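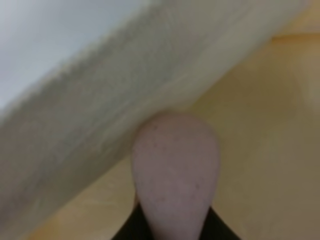 1/17

A thread about buying a second-hand electric car, written by a man who swore he would be the last person in Pennington to do it. Long one. Make tea.

2/17

Background: for years I drove a diesel estate that smelled of dog. I don't have a dog. The previous owner's did the work and I inherited the results. It passed every test going and I loved it the way you love a bad knee.

3/17

Then the clutch went, halfway up the hill by the garden centre, in October, in the sort of rain that comes in at the ankles. The quote for the repair was more than I'd have got for the car with a working clutch and a full tank.

4/17

My brother-in-law Cletus Mercado has had an electric hatchback for a while and mentions it as often as other people breathe. I rang him for a lift and got a lift plus a talk on regenerative braking. It was a twenty-minute drive. He did diagrams at the lights.

5/17

So I went to look at one. The salesman, Munther Karam, was a decent sort who let me sit in it in silence for a bit. Then he asked what I wanted from a car. I said heated seats and to be left alone. He wrote that down.

6/17

The test drive. You press the pedal and it goes. There's no build-up or gathering of thoughts. My old diesel treated the accelerator as the opening of talks. I got to the roundabout well before I was ready for it and said a word in front of Munther.

7/17

Range. The dashboard told me I had a certain number of miles. I put the heater on and it told me a smaller number. I put the radio on and I swear it looked at me.

8/17

(The radio makes no real difference. Cletus has been in touch about this. Cletus has sent a graph.)

9/17

Battery health is the bit to ask about if you're buying used. Get the figure in writing, not "oh it's fine, they all are". Munther printed ours out before I'd asked, and I then asked anyway so as to look like a man who knew to.

10/17

Check which cables come with it too. Ours came with the granny cable, for a normal wall socket, and not the proper one for public posts. I found this out at a public post. It was dark, and a teenager on a bike watched me go through the boot twice.

11/17

Charging apps. I have 4 on my phone now. One is called Clukby, which sounds like a toy for hens. It wanted my email, my registration and a password with a symbol in it, and then it told me the charger was having a rest.

12/17

Another is Skinia. Skinia works every time and costs so much that I stand beside the car and watch the number go up, as my father did with petrol in the seventies. It's nice to keep a tradition alive.

13/17

Long trip report: we drove to see Loretta Abernathy, my wife's old headmistress, who lives about 3 hours away. One stop planned. The first services had a queue and the second had a working charger with a caravan parked across it. The caravan's owner was having soup. We waited for the soup.

14/17

Loretta came out to inspect the car, walked right round it and asked where the noise was. I said there wasn't any. She said in that case how would she know when to put the kettle on. I still haven't got an answer to that one.

15/17

What I miss: the gearstick, a bit. My left hand keeps going down for it and coming back with nothing. Also the fuel gauge on the old one, which lied, but always by the same amount, and you could build a life around that.

What I don't miss: the dog.

16/17

Running costs, as people keep asking. Charging overnight at home is a good deal cheaper than the diesel was. Insurance went up. Tyres wear faster because the thing weighs as much as a chapel. I make it slightly ahead so far, and my spreadsheet says I'll have earned back the price of the wall charger by 2037. My wife has asked me to stop updating the spreadsheet.

17/17

Would I go back? No. Have I told Cletus that? Also no, and if any of you do I'll be round. Replies are open for questions about cables. For anything on motors or software, ask him. Clear your afternoon first.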